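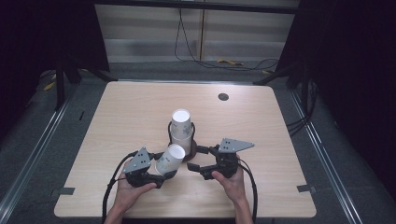
I've had it with pop-ups. I run a small online shop, I've read all the same advice you have, and for three years I did as I was told and slapped a newsletter box over every page before anyone had read a word of it. 7% signed up, which sounds lovely until you look at how many of them ever opened an email (hardly any!) and how many people simply left.

My friend Nisha Prajapati, who sells seeds through Plorkholm, took hers down in July. She lost a chunk of new sign-ups and her sales went up anyway. So I copied her, obviously. My list is down to 600 people and I like every one of them – they reply, they ask about stock, they moan about postage. 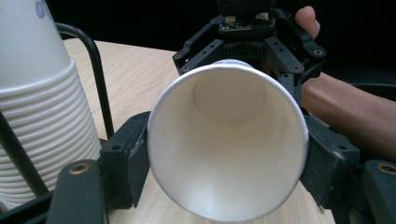 I know the other side of it. Wondimu Woldemariam wrote a long piece on the Surnau blog saying a big list is your safety net when search traffic dries up, and he's got a point. But a list of people who only wanted 10% off isn't much of a net, is it? I'd take 100 readers who typed their address in at the bottom of a page because they'd got that far and fancied more. Put the box down there and leave it alone for a few months.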